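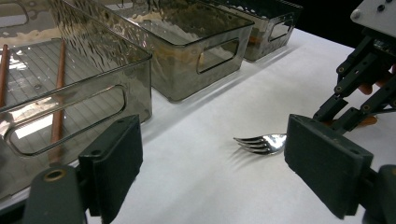 About the Clestis Robotics Club

Clestis is the after-school robotics club at Grorkudcombe High School. Students in grades 9 through 12 can join, and no experience is needed. We meet in the Mofokeng Building, next to the art studio.

Mylene Lumanlan, who teaches physics, started the club with a few students who wanted to build things outside of class. Shayne Whitelaw joined later to run the programming side. Most of the shop skills are passed down from older students to younger ones.

Our main project this year is Nimance, a table-clearing project. The goal is to teach a robot to sort silverware into bins. Students use hand-held grippers to pick up each piece and put it where it goes, and the recordings become training data. A session lasts 2 hours with a break in the middle. Everyone takes a turn with the gripper, and everyone takes a turn at labeling, which is slower work.
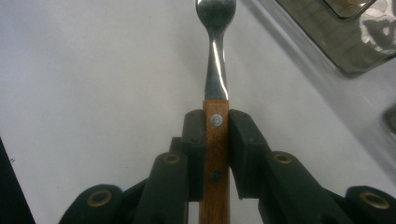
New members spend their first 3 sessions learning to handle the gripper and keep a clean log. After that they pick a group — mechanical, software or data. You can switch groups at the end of a semester.

We also enter the regional student automation contest each July. Last year's team placed 2nd in the handling category and brought home a long list of things to fix, mostly in the finger pads.

There is no fee to join. Safety glasses are provided, and long hair has to be tied back in the shop. Students who need a late bus pass should ask Ms. Lumanlan before the first meeting. Sign-up sheets are outside Room 72.

Page last updated Feb 16, 2022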